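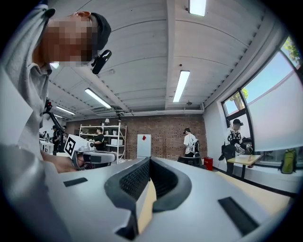

Sun 11 April

Open day at the Ketthorpe unit. Doors at 10, first visitors in before the coffee was made. Sunday was a good call, more families than in November.

Ran the hand-held gripper demo in four rounds. Visitors got a short talk, then a turn at picking up the foam blocks and putting them in the tray. Kids were better at it than the adults — they don't squeeze as hard. Next time skip the slides and put a gripper in people's hands first.

Notes on the kit:
- Marker block on one gripper had worked loose by noon. Tightened it, held the rest of the day. Check the screws on all of them before the Prurano visit.
- Tracking dropped out when people stood with their backs to the window. Blind was only partly down. Pull it all the way next time and compare.
- Battery pack 6 died early again. Tagged it, do not put it back on the charger shelf.

Two people from Tamura stayed for the last round and asked how long a new operator needs before the recordings are usable. Told them 12 practice runs is what we ask for now. They want the written procedure. Jusell asked for the same thing last month, so send both the same version.

Total on the recording counter at close was 918, including practice. Haven't sorted the bad ones out yet.

To do: copy cards, wipe down jaw pads, order more marker prints, return the folding chairs.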